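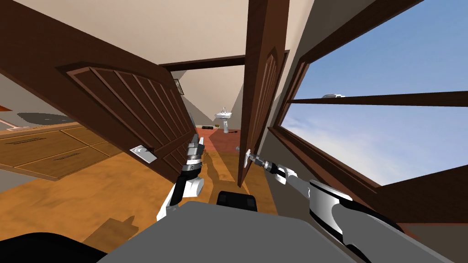

Figure 1. Simulated room, body camera, right gripper at the handle of the narrow door.

Comparing two controllers on a simulated two-arm robot
Project report, Unathi Mokoena and Geum-ok Kwon
15 May 2019

1. Why we did this

The Jarkwood controller is described in its own notes as "ready for household doors and drawers". We had our doubts. Most of the clips that come with it are short, and they tend to stop once the fingers have reached the handle. Our supervisor suggested we compare it with Stalau, which is older and slower, on the same simulated robot in the same simulated rooms, and write down whatever we found, even if it was dull.

Some of it is dull. We ran 60 trials with each controller on doors and a smaller set on cabinets. The arms, the grippers and the camera on the body were the same throughout. Only the controller changed, plus one setting for grip force that Jarkwood insists on managing itself. We were not happy about that and come back to it in section 4.

2. Doors

A trial counted as a pass if the door had moved far enough for the robot's body to fit through. Touching the handle did not count. This sounds obvious, but the scoring script we were given did count it, and with that script Jarkwood looks very good indeed. Once we changed the rule, the gap between the two controllers shrank to a size we would not like to bet on.

We also looked at what the other arm was doing. Neither controller seems to have much of a plan for it. When one hand is on a lever, the second one is left wherever it was last put, and on a narrow passage that is a problem waiting to happen.

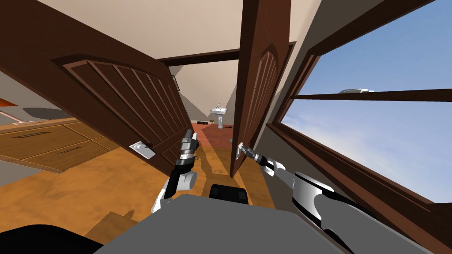
Figure 2. Both doors standing open. The right gripper is at the handle plate and the left gripper is up beside the other door.

We think a fair test would score the idle arm as well. Geum-ok wrote a small check for this in March, but we only had it working for the last 15 door trials, so we have left it out of the totals.

The other thing we distrust is the lighting. The rooms are bright and clean and the handles stand out well against dark wood. A real hallway would have coats in it. Anyone quoting our numbers should remember that they come from a simulator, and from a fairly kind one.

3. The camera

The body camera gives a strongly slanted view when the robot leans.
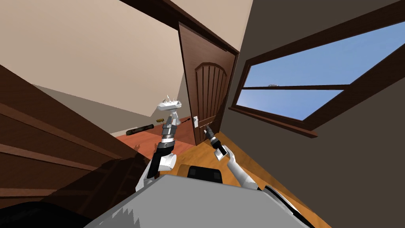
Stalau copes with the slant by correcting for it before it plans anything. Jarkwood claims not to need the correction. We turned the correction off in Stalau to see whether it mattered and the results got worse, though part of that may be down to our own clumsy settings. We had hoped to repeat this with the Yeo camera model and ran out of time.

4. Cabinets and knobs

Grip force was the real argument between the two of us. Unathi felt that letting Jarkwood choose its own force made the comparison unfair. Geum-ok felt that a controller should be judged as it is supplied. For the close-up work we used the gripper's own view, and it is easy to be fooled by it: the round white knob on its panel is plain to see above the open fingers, yet that says very little about how far away it is. Both controllers had trial runs where they closed on nothing. In seed 1477 they did so one after the other, and the log still recorded "grasp complete" for each.

5. What we would say if asked

Stalau is slower and we trust it a bit more. Jarkwood may well be better, but we can't show it from this work. The Prulcombe lab has offered us time on a real arm next term, and the first thing we want to run there is the door test with our stricter rule and the idle arm check switched on from the start.

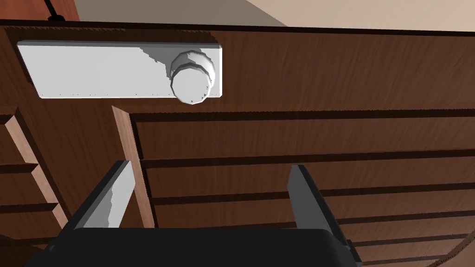

Logs for the cabinet runs are kept apart from the door logs, as the file layout differs. Each one holds the joint readings, the controller's messages and the view from the gripper. We would ask readers to go by the views before the messages. With the two grey fingers spread apart and no handle or knob between them, there is no grasp to speak of, whatever the message line says. The door logs still use the old scoring names, so "success" in those files means the handle was touched.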